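読みもの > 短篇 > 持ち手

最終更新日：2024年9月9日

持ち手

メン・スルギがマストウの厨房に着いたとき、アームはもう止められていた。電源は入ったままで、操作盤の黄色いランプが点いている。クレイトン・ブリトが流しの前で手を拭いていた。

「止めたのは誰ですか」

「私です。籠をつかまなくなったので」

「つかまないというのは、届かないのか、閉じないのか」

ブリトは少し考えて、閉じるのだが何もないところで閉じる、と答えた。スルギは手帳にそのまま書いた。

機械はトリカ社の据え付けで、厨房ではモミモンと呼ばれていた。正式な型名は台座の銘板にあるが、油で曇っていて読めない。仕事は決まっている。金網の籠を持ち手でつかみ、湯に沈め、上げて、振って、台に戻す。仕込みのあいだじゅうそれを繰り返す。ブリトが前の職場から移ってきたときにはもうあったという。

スルギは非常停止を押し込み、札を掛けてから柵の中に入った。まず指を見た。右の指の先に小さな欠けがある。欠けの縁は丸くなっていて、昨日今日のものではなさそうだった。左はきれいだ。手で開閉させると、片方がわずかに遅れてついてくる。ねじの頭に引いた合いマークはずれていない。手首の継ぎ目に布を当てると、薄く油がついた。

「最近、何か替えましたか」

「籠を替えました。前のは網が破れたので」

「同じものを？」

「同じ店の同じ籠です。番号も確かめました」

古い籠はまだ裏の棚にあった。スルギは二つを並べて台に置き、物差しを当てた。幅も深さも同じで、持ち手の長さも同じだった。ただ、古いほうの持ち手は付け根からいくらか下がっている。長く使ううちに曲がったものらしい。新しいほうはまっすぐ上がっている。

ブリトは物差しの目盛りをのぞきこんだ。

「三ミリですか」

「先のほうではもっとあります」

それだけなら話は簡単だった。しかしスルギは、会社の保守記録を端末で開いて、前の担当者の欄を読んだ。クレドウィン・フィリップスという名前で、把持位置を下げた、と書いてある。何ミリ下げたかは書いていない。理由も書いていない。同じ日の欄に、手首のパッキン交換、とあり、そのあとに番号が442とだけあった。部品番号の一部なのか、運転時間なのか、スルギにはわからなかった。

彼女は本社に電話をかけた。出たのはジョズエ・メイレレスだった。

「フィリップスさんはいますか」

「辞めたよ。十月から別の会社だと聞いてる」

「442って何だと思いますか」

「どこに書いてある」

「パッキン交換の横です」

メイレレスはしばらく黙って、キーを叩く音をさせた。

「トルクじゃないな。単位が合わない。部品表にもない。伝票かもしれない。あの人は伝票の下三桁を書く癖があった」

「じゃあ、気にしなくていいですか」

「パッキンは見たのか」

「少しにじんでます」

「じゃあ替えておいて。位置のほうは、いきなり実機で戻すなよ。先にシミュレーターで見てくれ。据え付けのときの台がサーバーに残ってる。皿とかまな板とか、余計なものまで置いてあるやつだ」

「余計なものは消しますか」

「消さなくていい。当たるかどうかも見られる」

スルギは食材庫の横の机を借りて、端末を広げた。ブリトが椅子を持ってきてくれたが、高さが合わないので、空の米びつを裏返してその上に座った。ファイルを落とすのに十二分かかった。厨房の回線は予約の受付と共用で、誰かが店の動画を見ると遅くなるのだとブリトが言った。

開いてみると、台は大理石だった。本物の台はステンレスである。石の模様を貼ったのが誰かは記録になかった。
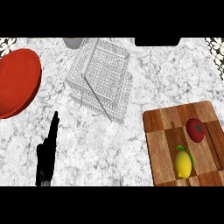 スルギはまず持ち手の角度を確かめた。サーバーの籠は新品の寸法で作ってある。持ち手は付け根から先までまっすぐだった。つまり据え付けのときの位置がこれに合っていて、その後、本物のほうが曲がり、フィリップスが位置を下げて曲がりに合わせたことになる。そこへまっすぐな籠が来た。

彼女は実機から吸い出した今の値を入れて、動かしてみた。グリッパーは籠に寄っていき、持ち手の下で閉じた。何もつかんでいない。ブリトが肩越しに見ていた。

「これです。この通りになるんです」

「これは下げた値です。今度は元の値でやります」

元の値では指が持ち手にかかった。スルギは籠を上げて、振る動作の手前で止め、台に戻した。それから同じことをもう二回やらせた。二回目に、戻すときの腕の肘がまな板の角をかすめた。赤い警告が出た。

「本物のまな板はどこに置きますか」

「柵の中には置きません。置くと怒られます」

「誰に」

「私が怒るほうです」

スルギは警告を記録に残し、まな板はそのままにした。レモンやトマトが載っているのは据え付けの担当者の趣味だろうとブリトが言い、うちではどちらも茹でないと付け加えた。スルギは返事をせずに値を保存した。名前の欄に自分の名前を入れ、変更の欄に、把持位置を据え付け時の値に戻した、籠を新品に交換したため、と書いた。少し迷って、古い籠の曲がりを測った数字も書き足した。

パッキンの交換には思ったより手間がかかった。手首の蓋を留めているねじのうち、奥の一本が固くて回らない。潤滑剤を吹いて待つあいだに、スルギは指の先を替えた。予備は左右の組で入っていたので、きれいな左も一緒に外した。外したものは袋に入れて、位置をペンで書いた。

ねじは待っても回らなかった。ブリトが柄の長いレンチを持ってきた。厨房の脚の調整に使うものだという。合う大きさだったので、それで回した。音がして、緩んだ。

蓋の中には古い油が固まっていた。パッキンの端がよじれている。前に入れたときに噛んだらしく、そこだけ平たくつぶれていた。スルギは溝を拭き、新しいパッキンに薄くグリスを塗って、端から指で押し込んだ。蓋を戻し、ねじを対角に締めた。締めた順にペンで印を引いた。

「フィリップスさんは、どんな人でしたか」とスルギは聞いた。

「手の早い人でした。来て、すぐ帰りました」

「籠の曲がりのことは言ってましたか」

「言ったかもしれません。私は仕込みをしていたので」

試運転は低速で始めた。札を外し、柵を閉め、操作盤の鍵を回した。ブリトには扉の外に立ってもらった。湯は張らず、籠も空のままにした。腕が台の上を渡り、持ち手の上で止まり、降りた。指が閉じた。今度は持ち手が間にあった。

籠は上がって、少し傾いた。

スルギは停止を押した。傾きを見て、籠の重心のせいだろうと思ったが、念のため柵に入って指の面を見た。新しい指は表面の目が粗く、持ち手に斜めに当たっている。ねじを緩め、治具を当て直して、締めた。もう一度動かすと、籠は水平に近くなった。水平ではない。

「前もこんなものでしたか」

「前はもっと傾いていました」

「では、これで中身を入れてみましょう」

ブリトは冷蔵庫から下ゆで前のいんげんを出して、いつもの量より少なめに入れた。湯を沸かすあいだ、スルギは床に落ちたねじの座金を探した。流しの脚の裏にあった。予備のほうから一枚使ってあったので、拾ったものは袋に戻した。

いんげんは湯に沈み、上がり、振られて、台に戻った。台に水が散った。ブリトが布巾で拭き、一本取って噛んだ。

「まだ固いです」

「時間は変えてません」

「量が少ないから早く湯が戻ると思ったんですが。いや、これは豆のほうですね」

彼は時間の設定を自分で少し延ばした。そこは店の人が触っていいところなので、スルギは見ていただけだった。次の籠はいつもの量を入れ、いつもの速度で回した。腕は止まらなかった。そのまま一時間ほど見て、途中で手首に布を当てた。油はつかなかった。

帰る前に、スルギは古い籠をもらえないかと聞いた。持ち手の曲がりを本社で測りたいと言うと、ブリトは新聞紙で包んでくれた。包みは長くて、道具箱には入らなかった。

車に戻ってから、メイレレスにもう一度電話した。

「終わりました。籠の持ち手が曲がっていくので、点検の項目に足してください。位置を下げる前に籠を見る、と」

「わかった。442はわかったよ」

「何でしたか」

「伝票じゃなかった。駐車場の番号だ。そこの裏の」

スルギは窓の外を見た。自分の車は表の通りに停めてある。裏に駐車場があるとは聞いていなかった。

「次から裏に停めます」

「鍵がいるらしいぞ。店に聞いてくれ」

彼女はエンジンをかけずに、手帳に駐車場と鍵のことを書いた。それから包みを助手席の足元に立てかけ、倒れないように道具箱で押さえた。

当サイトでは、閲覧状況の把握のためにクッキーを使用しています。閲覧を続けると、クッキーの使用に同意したものとみなされます。［同意する］［設定を変更］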